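双臂工位的账怎么算：从一份采购预算的十三行说起

设备选型与预算专栏
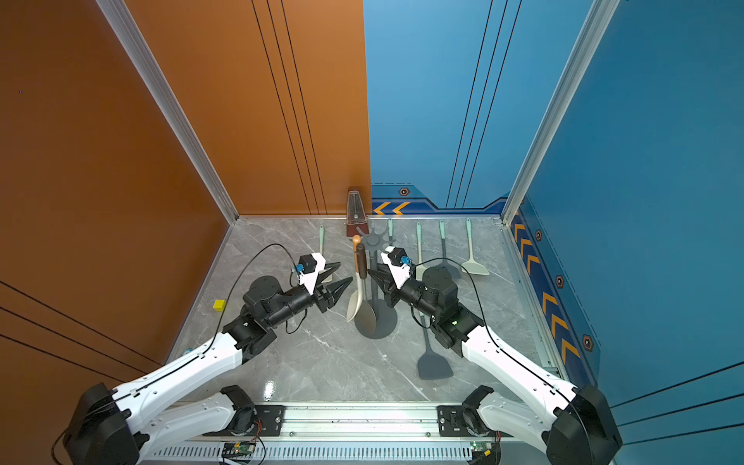 采购双臂操作工位时，报价单上最醒目的一行通常是机械臂本体，而预算超支多数发生在其余各行。Skolora 在今年的设备计划中把一个桌面双臂工位拆成13个预算科目，本体只占其中一项，夹爪、腕部相机、导轨底座、围板、线缆、控制板、治具、任务物料、备件、标定、安装调试、培训和年度维护各自单列或合并列支。这种拆法看似繁琐，但与实物的构成大体对应：两条臂共用一根金属导轨底座，各自的夹爪上方有一个白色支架，支架上装一台黑色小相机，黑色线缆从腕部沿臂身绕回；台面中央的圆盘底座挂架上挂着或靠着锅铲和勺子，另有几件厨具平放在台面上。任何一处没有对应科目，后期就要从不可预见费里支出。

一、先定任务，再定数量

双臂配置的成本接近单臂的两倍，维护成本则高于两倍，原因在于两臂之间的相对标定是单臂工位没有的工作。因此立项时首先要回答的问题是：任务是否确实需要两只手。

以厨具整理为例。把一件锅铲从台面拾起并挂到挂架上，若挂架底座足够重，单臂可以完成；若挂架较轻，挂放时会被推移或带转，需要另一臂扶住。传递、换手、一手固定一手旋转等动作也属于双臂任务。Jendale 的做法是在申请表中要求逐条列出动作，并标注每个动作占用一臂还是两臂。两臂同时受力的动作不足三成的，退回重新论证，优先考虑单臂加固定夹具。

任务表还决定了工作空间。两臂相向布置时，中央的公共可达区往往小于样本手册上两个工作半径的简单叠加，关节限位和自碰撞会再削去一部分。询价前应要求供应商给出公共区的有效尺寸，并注明夹爪处于何种姿态。只给最大臂展的报价不宜进入比选。

二、本体与末端：比价时容易混淆的几项

第一是负载口径。标称负载有的在法兰处测得，有的包含夹爪。夹爪、相机支架和线缆都会占用负载，厨具一类物件虽轻，但长柄末端的力矩不小。比价表中应统一换算为“扣除末端附件后的净负载”，并按最长物件的夹持位置核算力矩。

第二是夹爪指形。尖头两指夹爪适合夹细柄和薄片，对圆柱形粗柄的接触面积偏小，容易打滑。若任务物料既有细柄又有宽柄，可预留一套可更换指尖，费用应计入首期，不要列为二期选配。二期采购往往需要重新走一遍审批，周期长于到货周期。

第三是腕部相机。相机单价不高，但支架、接插件和线缆的消耗率高。腕部反复旋转时，接插件处最先疲劳。Skolora 在前一轮工位上记录的停机原因中，线缆与接插件类占比居首，因此本轮按每条臂两套备用线缆编列，并在验收条款中写明走线弯曲半径和固定点间距。

三、围板、台面与照明

围板在预算会上常被视为装饰性支出，这一看法值得商榷。对于依靠视觉的工位，背景的颜色和纹理直接影响数据的一致性。单色哑光围板便于分割，高光面板会产生反射，带图案的面板则会增加背景变化。三者没有绝对优劣，取决于数据用途：用于调试的工位宜选干净背景；用于训练泛化能力的工位，可以有意选用有纹理的台面和有图形的墙面，但应成套采购、统一编号，保证日后可以复现。

高光面板需要配合照明一并论证。Crichton 曾在面板到货后才追加漫射灯具，灯具本身费用有限，重新标定相机和重采基准数据所耗的工时却远高于灯具价格。较稳妥的顺序是先取面板小样，在拟用灯具下试拍，再下正式订单。

框架部分建议选用通用规格型材。其价值在于后续加装相机、灯具或挡板时无需重新开孔。预算中应留出连接件和螺栓的余量，这类零件单价低，缺件时却会造成整台设备停工。

四、任务物料也是设备

厨具、挂架、小方块之类的物件通常由使用部门零星采购，不进设备预算。问题在于，日用品的型号更替很快，同一款锅铲半年后可能已换材质或改柄形。若数据采集或性能测试跨年度进行，物料变化会使前后结果失去可比性。

Plondarwood 项目把任务物料作为独立科目，首批一次购入311件，按用途分为主用、备用和封存三类。封存件不参与日常作业，只在年度复测时启用。这笔支出占总额的比例很低，但省去了后续追溯型号的工作。采购时应注意两点：一是同类物件要有颜色和材质差异，避免算法只认识一种外观；二是同一外观应有足够备件，避免损坏后被迫更换。

摆放方式同样影响预算。平放的薄铲比挂起的铲子难抓，夹指需要从边缘或柄部切入，接触台面的概率增加，指尖磨损随之加快。任务中平放物件越多，指尖和台面的更换频次应估得越高。

五、控制、供电与布线

低成本桌面臂多采用串联伺服结构，由小型控制板驱动。此类方案的优点是单关节可更换，缺点是控制板和导线常处于裸露状态。若工位由多人轮流使用，应增加防护罩和线槽，费用不大，但须在结构设计阶段预留安装位。

供电按两臂同时堵转的峰值电流选型，不能按平均功耗。两臂若共用一路电源，一侧堵转引起的压降可能导致另一侧复位。建议分路供电，急停回路则合并，一次按下两臂同时断动力。急停安装位置需在图纸上标出，并由使用部门签字确认。

计算端的费用取决于相机路数和保存策略。两路腕部视频加一路固定视角，按每日连续采集估算，存储在第一年内就会成为第二大支出。申请单位应在预算说明中写明分辨率、帧率和保留期限，缺少这三项的存储预算无法审核。

六、交付、验收与付款节点

Skolora 本轮合同约定10月到货，安装调试与培训另计。付款分为签约、到货、验收、质保期满四个节点，其中验收款与任务测试挂钩，不与开机演示挂钩。测试由双方事先约定物件和摆放区域，连续执行100次抓取与挂放，逐次记录结果、用时和失败类型。验收只看三项：任务完成率、人工干预次数、测试后标定偏差。供应商演示时所用的预设物件和固定起点不予采信。

质保期建议不少于12个月，并要求对伺服、夹爪和线缆分别注明是否在保。不少合同把后两者归为易损件，质保名义上覆盖整机，实际排除了故障率最高的部分。若供应商坚持排除，应以首期备件折价抵扣。

备件数量可按下列原则编列：同型号伺服在全机用量较多的，备一成，不足一件按一件计；腕部相机和支架每两台工位备一套；指尖按季度更换量备足一年；控制板至少备一块，并预先写入固件。库存由使用部门保管，领用登记与停机记录共用一张表，便于次年修正用量。

七、预算表的填法

科目拆分之后，每一行至少填写四栏：数量、单价依据、更换周期、缺失后果。最后一栏常被略去，而它对削减预算时的排序最有用。缺失后果为“停机”的科目不得削减；为“降效”的，可推迟一个季度；为“外观或便利”的，可并入下一年度。

不可预见费按设备总价的固定比例提取时，容易在低价工位上偏少。桌面双臂工位的本体价格逐年下降，运费、加工费和人工费并未同步下降，沿用大型设备的提取比例会使余量不足。更合适的做法是按非标件和人工两部分之和计提，标准件不计。

最后一项是退役。导轨、型材和电源可转用于下一代工位，伺服和夹爪的残值则接近于零。采购时若统一了型材规格和电源电压，二次利用部分可在下一期预算中抵减，抵减金额应附资产编号和检测记录。

（本刊设备栏目，12月23日）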